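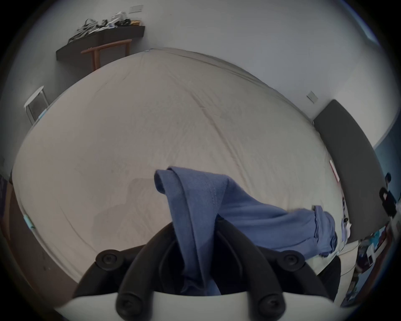 A blue garment lifted with a hand-held gripper. Two black arms hold the cloth.

When a robot comes to work at the laundry

Page last changed: 06/08/2023

Think of the clothes you are wearing today. Somebody washed them, dried them and maybe folded them. At home this is a small job. At a big laundry it is the whole day's work, for many people.

On this page we go to the Belmonte laundry in the town of Julanby. The people there wash sheets, towels and work clothes for hotels and for two hospitals. On a normal day 3000 pieces go through the building. Some of the work has been done by machines for a long time. Now a new machine has arrived, and it does a job which before was done only by hands.

Words you will meet

Automation: when a machine does a job, or a part of a job, which a person did before.
Gripper: the "hand" of a robot. It opens and closes to hold things. Some grippers can also be held by a person.
Sorting: putting things into groups, for example all the towels together.
Shift: the hours when one group of workers is at work. After them the next group comes.

The old machines

Perhaps you think automation is something very new. At Belmonte it started when your grandparents were young. First came the washing machines, and before them people washed sheets in large tubs and turned them with a stick. Then came the ironing machine, which has hot rollers. A wet sheet goes in on one side and a flat sheet comes out on the other.

These machines are strong and fast, but they do only one thing. The ironing machine does not know what a sheet is. If you gave it a pair of trousers it would press them also, with the buttons, and then somebody would have to stop it and pull them out. (This happened once. The trousers were not saved.)

Why cloth is difficult

A robot in a car factory picks up the same metal part many times each day. The part always has the same shape, and it waits in the same place. So the robot can make the same movement again and again.

Cloth is different. Try it yourself. Take a T-shirt and drop it on your bed. Look at the shape. Now pick it up and drop it again. It has a new shape! You could do this all afternoon and not get the same shape two times.

Look also at the blue garment at the top of the page. The part between the arms of the gripper goes up to a peak and hangs in narrow folds. The rest of it lies across the sheet in soft wrinkles. Can you say where the neck is, or if it has sleeves? It is not easy, even for you, and you have been getting dressed for years. A robot has to find a good place to hold, and it must close its gripper on the cloth without also taking the sheet.

How a robot can learn it

One way is to write rules. "Move down. Close. Move up." For metal parts this is enough, but for cloth you would need more rules than anybody can write.

Another way is to show it. A person takes a gripper in the hand, as you take a pair of kitchen tongs, and does the job with it. A camera on the gripper records how the cloth looks and how the gripper moves. The person does this with many clothes, on different beds and tables, in different light. Then a computer studies all the recordings and looks for what is the same in them. After this, a robot with a similar gripper can try.

The first tries are usually bad. The robot takes too little cloth and it slips out, or it takes two things together. It needs more recordings, and then it tries again.

Meet Botik

The robot at Belmonte is called Botik. It was built by a company named Zustau. Botik is one arm on a heavy metal foot, and it cannot walk. It has no face, but the workers have put two paper eyes on it.

Botik stands beside a long table. Dry clothes fall on this table in a big mixed heap. Botik takes one piece from the heap, lifts it, looks at it with its camera, and puts it in the right basket. In one hour it can sort 178 pieces. A person with practice is faster, but Botik does not get tired arms and it can also work at night.

Botik does not fold. Zustau is trying to teach this to another robot, and for now that robot folds small towels well and shirts badly.

What changed for Romain

Romain Texier has worked at Belmonte for 20 years. For most of this time he stood at the sorting table. He bent down, lifted, turned, and bent down again.

"In the evening my back was like an old door," he told us. "I could hear it."

When Botik came, Romain was worried. He thought he would lose his job. Many people feel this when a machine arrives at their work, and it is not silly to feel it. In some places there really are fewer jobs after the machines come.

Today Romain looks after Botik. In the morning he cleans the camera with a soft cloth, because there is a lot of fluff in the air of a laundry and the camera sees badly through it. He checks that the gripper opens and closes well. When Botik is not sure about a piece, it puts it in a yellow basket, and Romain sorts this basket by hand. He had to learn new things for his new work, and he went on a course in September. He says the first week of it was harder than school.

His back is better. But he misses some things too. At the old table four people stood together and talked all day. Now he is often alone with Botik, and with the noise of the fan. He has asked for the table of the menders to be moved closer.

What changed for the others

There are 22 people working in the laundry. Nobody was sent away when Botik came, but two people stopped work because they were old enough to have their pension, and no new workers were taken in their place. So the number became smaller, only slowly. Grown-ups do not always agree if this is good. The workers had a meeting about it, and there will be another.

The night shift is also different. Before, six people worked at night. Now there are three. Those who moved to the day shift can have supper with their families, but the pay at night is higher, so they bring home a little less money.

Aurelio Campos mends torn sheets. For him the biggest change is the baskets. Botik puts each torn piece in his basket if it sees the hole. Big holes it finds nearly always. Small holes it often does not see, and then the sheet goes on to the folding table, where somebody finds it with their fingers.

"I can feel a thin place in a sheet before it is a hole," says Aurelio. "How do you show this to a camera?"

Rules for being safe near Botik

There is a yellow line on the floor around the robot. When a person steps over the line, Botik stops.
On the table there is a red button. Every worker may press it, also if they are not sure.
Long hair must be tied and sleeves must be closed.
Only Romain and one other worker may open the gripper for cleaning.

Try it at home

You need: a pair of kitchen tongs (ask first), a soft jumper, a sock, a towel, and a friend.

Put the clothes in a heap on the bed. Take the tongs in one hand and keep the other hand behind your back. Now lift out only the sock. Then lift the jumper so that it hangs from one shoulder. Your friend can watch how many times you must try.

After this, do it again with one eye closed. It becomes more difficult to know how far away the cloth is.

Now try to fold the towel in two with the tongs. Where did you hold it? Most children begin at a corner. Write down each small movement you made, one on each line, and give the paper to your friend. Your friend must do only what is written on it, nothing more.

Something to talk about in class

If a robot came to your school to do one job, which job would you give it? Who does this job now? Go and ask this person which part of the work they would like to give away, and which part they want to keep.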